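Murkent packing hall, sorting bench pages. Compiled by Mawuli Amegashie, process engineering. Last revised in December.

Murkent packs mixed produce boxes for the Flidutlow stores. The building dates from 1986 and was laid out for people standing at long counters, with bins passed from hand to hand. Most of that layout is still in use. What has changed is the sorting step, where mixed items are moved from one bin to another according to an order list. Part of that step is being given to a two-arm bench, and the staff who used to sort full time now split their shift between sorting, bench setup and checking.

This page is a short gallery for the other sites, Tisau in particular, which is due to get the same kind of bench next year. The setup notes and the wiring list are kept separately. The text under each picture is mainly about what the change has meant for the work, as that is what the other sites have been asking for.

## The bench

The two arms share one tabletop and work between clear bins. Shared space is the main limit on speed: when both grippers want the middle of the table, one has to wait. The order list is therefore written so that the arms alternate where possible. The edge of the bench carries black-and-yellow tape on one side, and the rule for staff is the same on all sides – no hands over the table while the arms are powered.
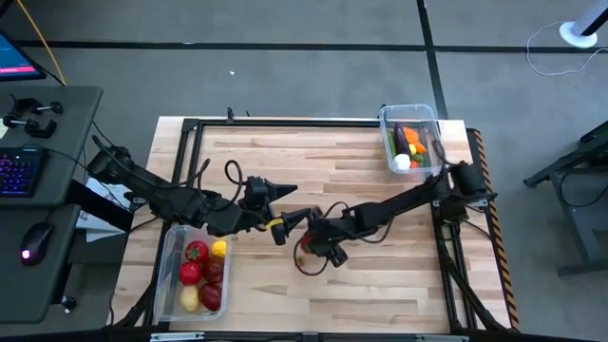
Has the bench replaced any of the sorters?

Staffing on the sorting line is the same as before the bench was installed, and the hours have been moved to checking and to a new job called bench lead. The bench lead starts the run, clears stops, and signs the log at the end of the shift. Two people are trained for it on each shift, and the role is paid one grade above sorting.

## What went into the training

Bench lead training takes 54 hours, spread over several weeks. The first part covers stopping and restarting the arms, the second covers reading the log, and the last part is spent on the floor with someone already signed off. The course was written by Hijazi, the firm that maintains the cells, and was cut down after the first group found the section on programming too long for what they needed.

The log itself took longer to settle than the training. In the first version every stop was recorded with a code, and the codes were too close to each other to be useful. Out of 1112 stops logged in the trial period, a large share were filed under "other". The present list is shorter and uses plain words:

- dropped item
- missed item
- bin out of place
- arms waiting
- stopped by staff

"Stopped by staff" was added at the request of the sorters. It carries no penalty and needs no reason. Use of the stop button went up after that, and the number of dropped items found at the end of the shift went down.

## Practice items

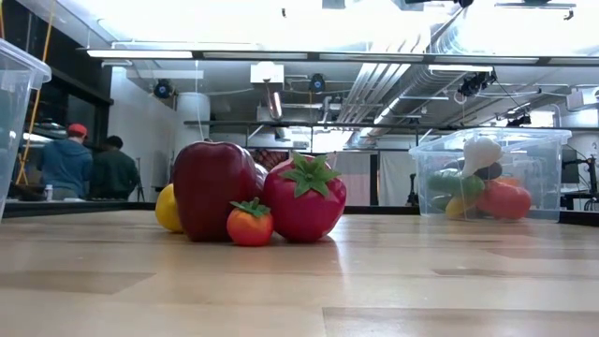

Sorters brought in a skill that was hard to write down, namely how to pick one item out of a pile without disturbing the next. The bench handles this poorly compared with a person, and most of the changes asked for by staff have been about it. Practice runs use toy produce so that a bad grip costs nothing. A group like the dark red pepper with the orange tomato nestled at its base and the strawberry nearly touching it makes a fair test, as a gripper coming in for one piece has very little room beside the others. Staff set up groups of this kind themselves and note which piece they would take first. The notes are compared with the order the arms use, and where the two differ, the staff order is tried on the next run.

Points raised by staff that are still open:

1. Sorters working a half shift at the bench lose the rotation to the loading side, which some of them preferred.
2. The checking position has no stool – one is on order.
3. The log can only be read at the bench computer. A printed copy at shift change has been requested.
4. Tisau has asked if one bench lead can cover two benches. Murkent has not tried this and has no figures to offer.

Corrections to this page go to Mawuli Amegashie at the Murkent office, preferably before the morning shift change.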